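Rarkport Twin-Arm Recording Bench

Tabletop station for collecting two-handed manipulation examples

Made by Godau. Page updated Mar 17, 2026.

Overview

The Rarkport is a bench for recording demonstrations with two small robot arms. It is meant for labs and product teams that train their own policies and need the same table, the same camera positions and the same file layout from the first recording to the last. The arms, frame, cameras and recording software are ordered together and share one calibration.

An operator drives the arms with a pair of leader arms placed on a separate desk. The bench stores what the arms do and what the cameras see, on one clock. It does not train anything. The recordings are yours to load into whatever training code you already use.

Work area

Both arms mount on a grooved aluminum rail along the front of the tabletop. Each base plate can slide along the rail and is locked with a hex key. Leave the arms where they are once a collection has started. Moving a base by even a small amount means a new calibration, and the software will ask for one before it lets you record again.

The tabletop and wall coverings are replaceable. Many customers change them between collections so that a policy does not tie itself to one background. Covering sets are sold in plain and patterned versions and attach with hook strips. Cables to the arms should have enough slack to reach the far corners of the table. Check this by hand with the motors off.

Cameras

One fixed camera covers the whole table. Each wrist has a smaller camera aimed past the fingertips. The wrist views matter most for thin or folded items, where the fixed camera can't see which side of an edge a finger is on. All streams start and stop together, and a recording with a dropped stream is marked as incomplete.

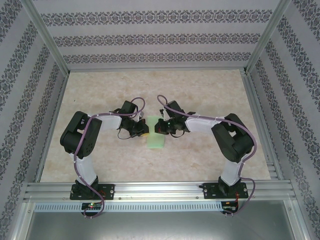
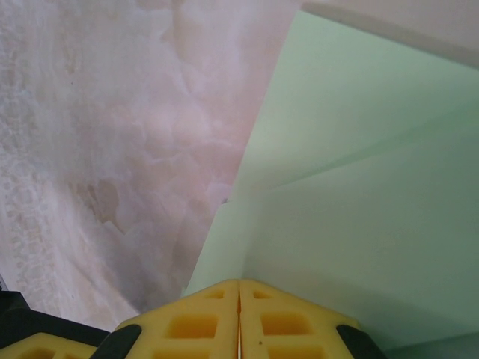

Pale green item on the marbled tabletop: both arms from the fixed camera (first), yellow gripper fingers from a wrist camera (second).

Fingers

The standard fingers are molded in yellow with rectangular cutouts. They flex a little on contact, so an operator can press against the table without stopping the arm. Fingers wear. Replace them as a pair, and write the change in the session notes so that anyone sorting the data later can find it. Rigid fingers are available on request, but the two types should not be mixed in one collection.

What is recorded

Joint positions and commanded positions for both arms
Gripper opening, left and right
Fixed camera video and both wrist camera videos
Task name, operator code and session notes
Result mark set by the operator at the end of each attempt

Recordings are grouped by task. Failed attempts are kept by default and can be filtered out at export. We suggest keeping them. Several of our customers went back for them months later when they wanted examples of recovery, and the ones who had deleted them had to start over.

Planning a collection

For a first task we suggest 40 short attempts by one operator, followed by a review of the video before going further. Look for items that leave the wrist view, long pauses, and starting positions that are all alike. Change the start of each attempt by hand: turn the item, move it nearer to one arm, swap it for another color. Then bring in a second operator.

The largest collection made on our own bench so far holds 505 attempts at handling light upright items with both grippers. Zeyu Long, who ran it, wrote the setup notes that ship with the bench.

In the box

Two arms with standard fingers
Aluminum frame, front rail and tabletop
One fixed camera, two wrist cameras
Leader arm pair with desk clamps
Control boards and slotted wire duct
Rivuvine recording software, one seat
8 spare fingers
Setup notes, printed

The computer is not included. A list of machines we have tested is in the setup notes.

Options

Covering set, plain or patterned
Rigid finger set
Kaneko foot pedal for starting and stopping a recording
Additional Rivuvine seat

Delivery and support

Benches ship with the frame assembled and the arms packed separately. Allow 5 hours for setup and first calibration. Software updates are free during the first year. The next release, planned for November, adds batch renaming of tasks and a faster export.

For a quote, send us your shipping address, the covering set you want and a short description of the items you plan to handle.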